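Unit 6 handout: tolerances and fits in small assemblies. Read before the Seleck worksheet.

Every made part differs a little from its drawing. A tolerance states how much difference is allowed.

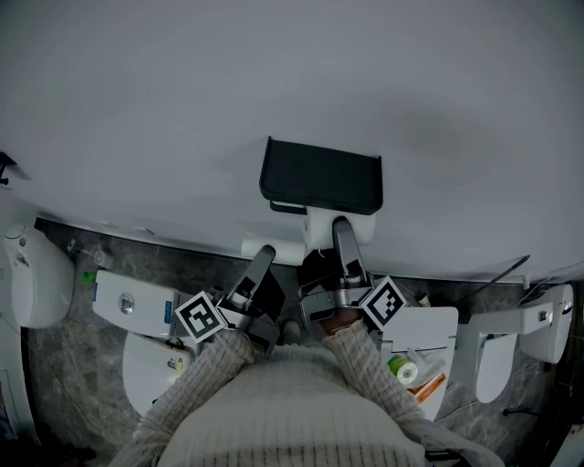
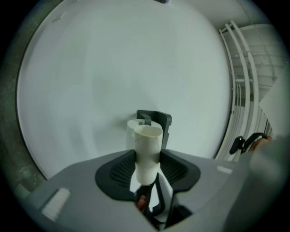
## 6.1 Terms

- **Nominal size** – the size written on the drawing.
- **Limits** – the largest and smallest sizes allowed.
- **Clearance** – hole size minus shaft size, when the hole is larger.
- **Interference** – shaft size minus hole size, when the shaft is larger.

## 6.2 Worked case

A pin has a nominal diameter of 20 mm and limits of 19.98 and 20.00 mm. The hole has limits of 20.02 and 20.05 mm.

Minimum clearance: 20.02 – 20.00 = 0.02 mm
Maximum clearance: 20.05 – 19.98 = 0.07 mm

Both values are positive, so this is a clearance fit.

## 6.3 Stacking

Tolerances in a chain add up in the worst case. Two spacers, each ±0.1 mm, give ±0.2 mm over the pair. Measure from one datum where possible.

## Set work

1. Ginting, chapter 2, problems 1 to 21 (odd numbers only).
2. Redraw the Prullix hinge with limits on all diameters.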